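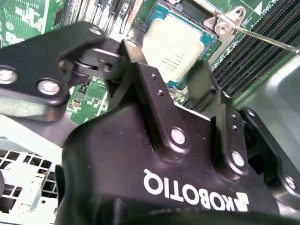 Léeme: Corpus de avisos de marea de Jornerbridge

Versión 14 de la colección, mantenida por el proyecto Jitport

Qué contiene

La colección reúne 3885 avisos de marea y de estado del puerto, transcritos a partir de los tablones y cuadernos de la capitanía de Jornerbridge. De ellos, 1918 llevan hora de pleamar y altura; el resto son avisos de niebla, cierres de esclusa, boyas desplazadas y notas sueltas para los pescadores.

Los textos están en su lengua original, con traducción al español en una columna aparte. La traducción es manual y no sustituye al original para citas.

Estructura de los archivos

avisos.csv - un aviso por fila
lugares.csv - nombres de muelles, balizas y bajos, con sus variantes
abreviaturas.txt - lista de abreviaturas desarrolladas
notas/ - comentarios de transcripción, un archivo por cuaderno

Campos de avisos.csv

id: número correlativo. No se reutiliza cuando se retira un aviso.
cuaderno: clave del cuaderno de origen. La serie L procede del legado Lidholm y la serie S, del legado Steinarsdóttir.
mes: mes del aviso, si consta. Vacío en los demás casos.
hora: hora local, en formato de 24 horas. No se ha corregido el horario de verano.
altura: en centímetros sobre el cero del puerto. Los valores en pies se han convertido y el original se conserva en altura_orig.
texto: transcripción literal, con las faltas del original.
texto_es: traducción.
duda: vale 1 si la lectura de alguna palabra o cifra es insegura.

Criterios de transcripción

Se respetan la ortografía y la puntuación. Los tachados van entre corchetes y las palabras ilegibles se marcan con tres guiones bajos. Las abreviaturas no se desarrollan en el campo texto, solo en la traducción. Cuando dos cuadernos recogen el mismo aviso se mantienen ambos, cada uno con su id.

Problemas conocidos

El cuaderno S-20 tiene manchas de humedad en el margen derecho y las alturas de julio están incompletas. En la serie L la cifra 1 y la cifra 7 se confunden con facilidad - conviene filtrar por duda antes de calcular medias. Algunos bajos cambiaron de nombre y lugares.csv todavía no recoge todas las equivalencias.

Los datos no sirven para navegar.

Uso y licencia

Se permite copiar, modificar y redistribuir la colección citando el proyecto Jitport y el número de versión. Las correcciones se envían como texto plano, indicando el id del aviso, la lectura actual y la propuesta.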